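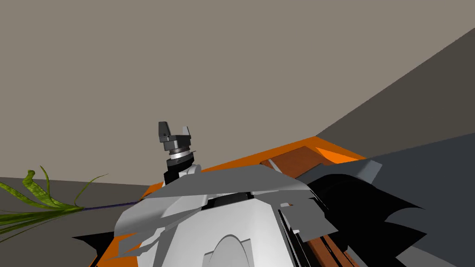
Does a policy trained only in simulation need clean robot geometry in its camera views? Less than we expected, as long as the gripper and the work surface stay visible and the same flaws are present throughout training.

4.2 Effect of mesh quality on the onboard view

Figure 3. Simulated view over the robot body in the Celano room, with the gripper raised in front of the orange table. Overlapping panels and jagged black shapes are visible on and beside the body.

The onboard camera in our setup looks across the robot's own body, so a large share of each image is taken up by the white shell and the arm link. We built the body from simplified meshes to keep rendering fast. Where these meshes intersect, the renderer draws broken polygons with hard edges. The jagged areas in Figure 3 are of this type.

We compared two versions of the body. The first, Kovgate, uses the simplified meshes as they are. The second, Dufour, uses repaired meshes with the intersecting faces removed by hand. Rooms, furniture, plants and lighting were the same in both. For each version we trained a Brevis policy on 258 demonstrations and tested it on 100 episodes, all in simulation. The task was to reach a marked point on the tabletop and hold the gripper there for 3 seconds. Starting poses were drawn from the same list for both policies.

The Kovgate policy completed 81 episodes and the Dufour policy 84. We do not regard this gap as meaningful given the number of episodes. Most failures in both cases came from the arm link hiding the target late in the reach - a problem of camera placement that repairing the meshes does not address.

Results were different when the two versions were mixed. A policy trained on Dufour and tested on Kovgate completed 62 episodes. It tended to stop short when the black shapes lay close to the target, and in several episodes it moved the gripper away from the table altogether. Adding 40 Kovgate demonstrations to the training set brought the score back up to 79.

Repairing the meshes took about two working days, and the work had to be repeated in June when the wrist model changed. We therefore used the Kovgate body for all remaining experiments. Plants were kept in the rooms as background clutter and played no part in the task. We did not test whether the same holds for tasks that involve contact with objects, where small errors in the position of the fingers matter more.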